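About Cistus

Hi, and thanks for clicking on the page most people skip! I'm the one who started Cistus, and I still answer most of the emails, so if you write to us there's a good chance you'll get me (probably with a sandwich in the other hand).

We're a small language school. We teach Italian, Spanish and Portuguese to grown-ups, most of whom took a class once, forgot nearly all of it, and have felt a bit guilty ever since. I was one of those people. I had years of Spanish in high school and came out able to order a coffee and tell you where the library was. Then in 2000 I went to live abroad for what was meant to be a summer, rented a room above a bakery, and had to learn how to argue about a water bill. That taught me more than any workbook had, and I came home wanting to teach that way.

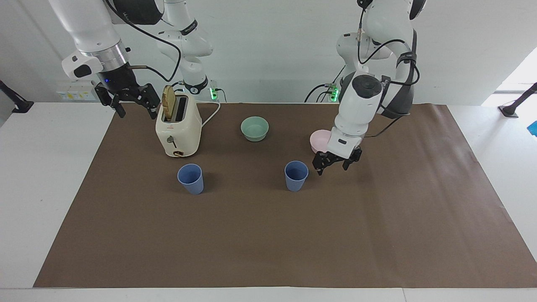
The first class was 5 people in my kitchen. We cooked, we talked, we got the verbs wrong and kept going. By the next December we had a waiting list and my neighbors had started to complain about parking, so we rented two rooms over the old Gumede shoe store and bought a lot of secondhand chairs. We're still there. The sign downstairs still says Gumede, by the way, so look for that and then come up the stairs on the left.

How our classes work

You'll talk from the first evening. I know that scares people, and I'm sorry, but it really does get easier by week two! Groups stay small, and we sort you by how you speak, so please don't study for the placement chat. It's ten minutes on the phone and it's friendly.

We use our own course book, called Rika, which started life as a pile of my handouts and has been rewritten so many times that I've lost track. It has short dialogues, a grammar section at the back for those who like that sort of thing (I do), and a word list that has grown to over 3000 entries. You get a printed copy when you sign up. Write in it, spill things on it, it's yours.

Evening classes start at 6:30 and there's a break halfway through for coffee. The coffee is decent now. It wasn't always.

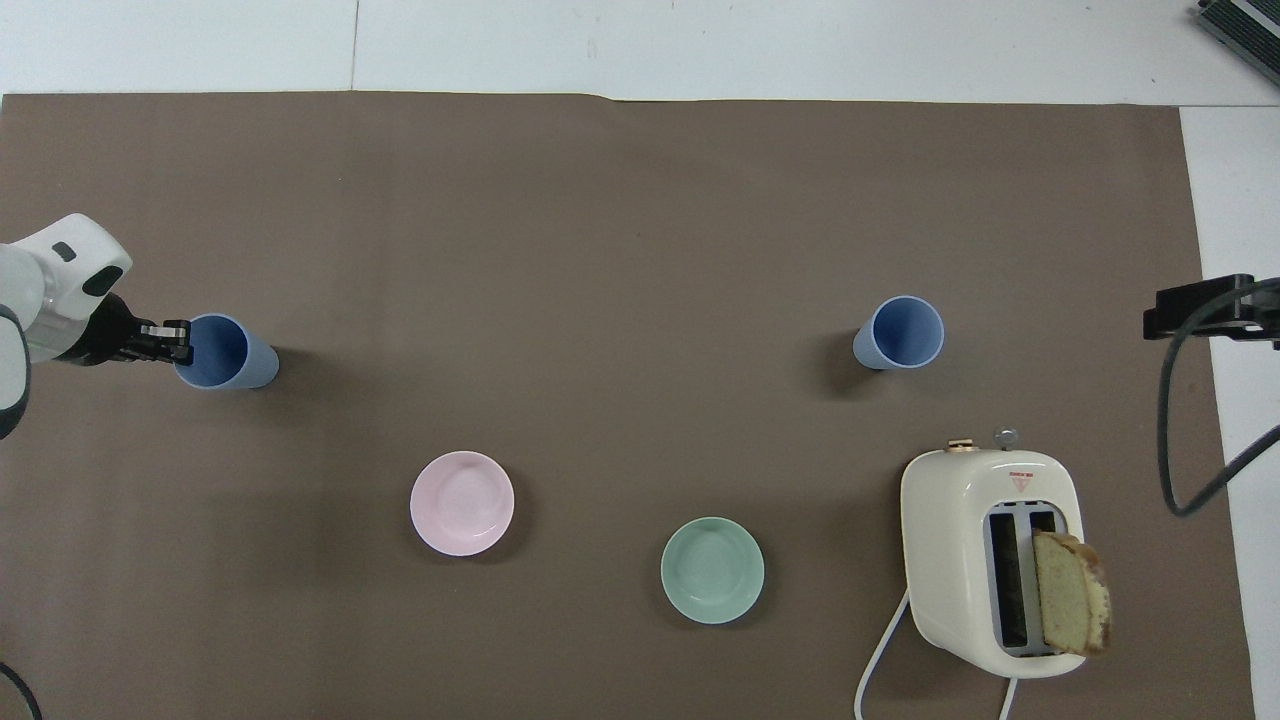
The Vallodari trip

Once a year we take a group to Vallodari, a guesthouse up in the hills where the owners speak no English and have no plans to start. You spend the mornings in class on the terrace and the afternoons doing errands in the village with a list and no dictionary. People come back sunburned and talking much too fast, and I love it every single time. Places fill up early, so tell us if you're interested even if you're only thinking about it.

Come and see us

You can sit in on any class once for free. Room 314 is the one with the good windows, and that's where beginners meet (the numbering makes no sense, we're on the second floor, don't ask). Send us a note through the contact page with the language you want and the evenings you can do, and I'll write back with what's open.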